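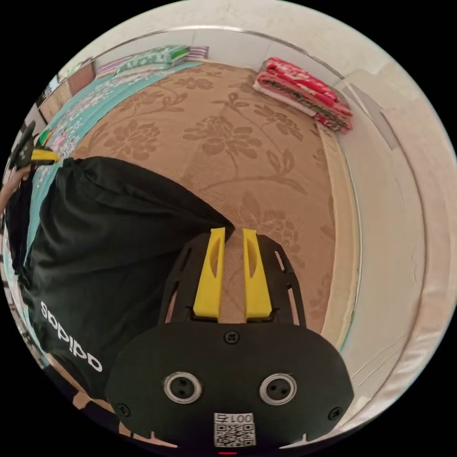
**Pillitar drops its clear stamp club, offers sticker sheets instead**

Pillitar is ending its monthly clear stamp club in September and moving members to a new plan built on printed sticker sheets. The craft supplier, based in Drorumton, says the change will give card makers "more variety for less money." Members may want to check the math.

The old club sent one full stamp set a month. The new plan sends 10 sheets for the same price, and the company is advertising 1,000 designs in the first year. It hasn't said how many of those are the same rose or fern in a different color. A stamp set also lasts for years if you clean it. A sticker gets used once.

Anyone with credit left in the old club has 6 weeks to spend it. After that it turns into a coupon, good only on orders over $40. Pillitar calls this a "thank you" to longtime members, which seems generous to Pillitar.

Abdelaziz, the paper shop in Pancombe that has carried the stamps, will sell what it has left at full price. It has no plans to stock the stickers until it has tried the glue on heavier cardstock. Samples sent to the shop came on plain copy paper.

Pillitar did not answer a question about whether the retired floral sets will come back. Its website still lists them as "resting."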